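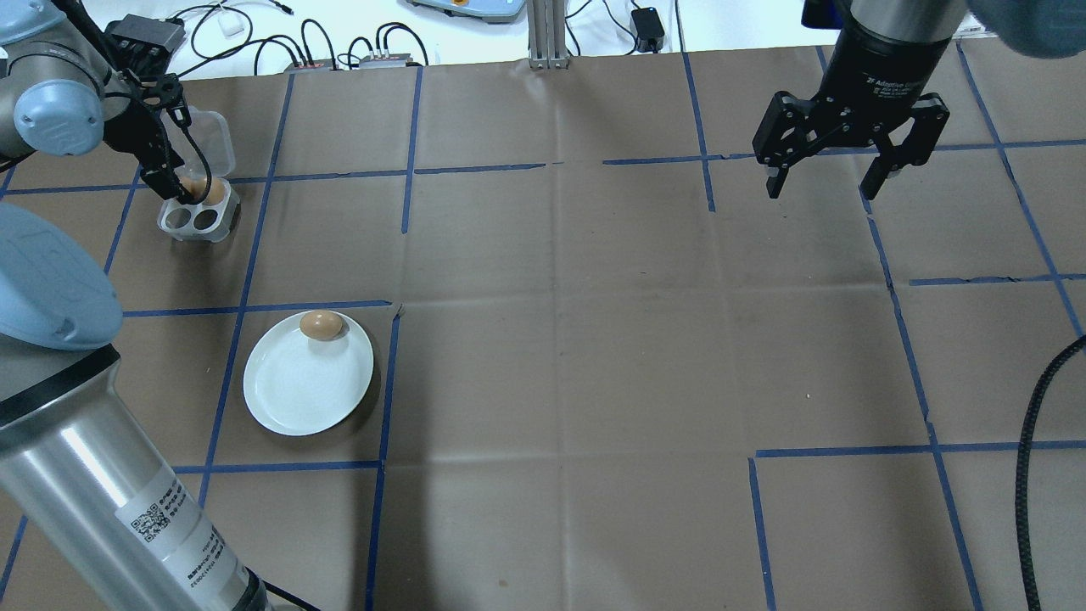 Hui-mei Chu orders a second pot of tea before I have got my coat off, and tells me I am to stop her if she goes on too long. I never do stop her, and I am glad of it, for she talks about making films the way other people talk about their grandchildren.

Her new one, Horusum, is a sea adventure about a ferry pilot who agrees to carry a sealed chest to an island that has slipped off the charts. It is the follow-up to Puneo, the small, funny treasure-hunt picture that did so much better than anyone expected, and it opens in October. I ask whether having a success behind her made things easier.

"Oh, much harder!" she says, laughing. "With Puneo we had no money and no one waiting for us. If a shot went wrong we shrugged and had our sandwiches. This time there were people on the telephone every evening, very polite people, asking how the storm was coming along."

The storm is the part everyone who has seen the trailer wants to hear about. It runs for nearly eleven minutes in the finished film, and Chu and her editor, Cristóvão Barreto, spent most of a winter on it. They had 385 shots to choose from and used about 100.

"Cristóvão is a very patient man," she says. "He would show me a version, and I would say it was lovely, and then I would ring him on Saturday at breakfast and say that I had been awake all night and it wasn't lovely at all."

Barreto, who joins us halfway through the second pot, remembers those calls rather fondly. "She was usually right," he says. "I had cut it so that you always knew where the boat was. Hui-mei wanted you to be a bit lost, like the pilot. So we took out the wide views, nearly all of them, and put the sound of the chest sliding about in their place – and then it was frightening."

Most of the film was shot in the harbour town of Naklow, where the crew stayed for three months and seem to have been fed by every household in turn. Chu still gets letters. A good many of the townspeople are in the market scenes, and the old harbour dog, Tang, has a rather larger part than the script gave him.

"He walked into a rehearsal and sat down next to our lead," she says. "What can you do? He had better timing than any of us. I wrote him two more scenes that night."

I ask, as one has to, whether there will be a third adventure. Barreto looks into his cup. Chu says she has a notebook with some things in it, a lighthouse and a pair of sisters who don't speak, but that she would like to sleep first, and perhaps see her garden in daylight.

Then she asks whether I would like the last of the cake, and tells me a long story about a seasick trumpet player that she makes me promise not to print.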